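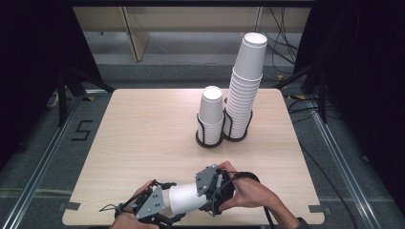 The rule at Woltasell was that a dropped cup ended the take. You set both grippers down, pressed the pedal, and said the word "drop" out loud so it would be on the recording. Then you started over from the stacks.

She had been at station five since early March and had broken the rule once, on her second morning. The cup slipped, she caught it against the table with her wrist, and she went on as if it had been part of the job. The take was sent up to the Figueroa office with the rest. It came back in the afternoon with a note: Wrist contact, 3 seconds, not declared.

Nothing happened to her over it. The supervisor brought down the binder and asked her to read section 2 again and sign the page. She read it standing up.

Operators will use the grippers only. Operators will not correct an error by hand. Operators will declare every error, including errors that seem too small to matter.

"What if I don't know I made one?" she asked.

"Then you can't declare it," the supervisor said. "They'll find it upstairs."

After that she declared everything. She declared a cup that leaned. She declared a cough. By the end of the month her sheet was the longest on the floor, and the man at station four, who had hardly any marks on his, stopped eating lunch with her.

In April the first machine came back from Sasness, trained on what they had all done. They were let in to watch it through the glass. It picked up a cup, turned it, and moved it across to the other arm. On the fourth cup it lost its hold. The cup rolled toward the edge, and the machine put its elbow down on the table and stopped it there.

The supervisor looked at her sheet and then at the machine.

"Did it declare that?" the man from station four asked.

The light on the arm was still green. It picked the cup up and went on.

She went back to station five, checked the tape at the corners of the table, and put her hands in the grippers. There were 256 takes left on the Clekach order. She pressed the pedal.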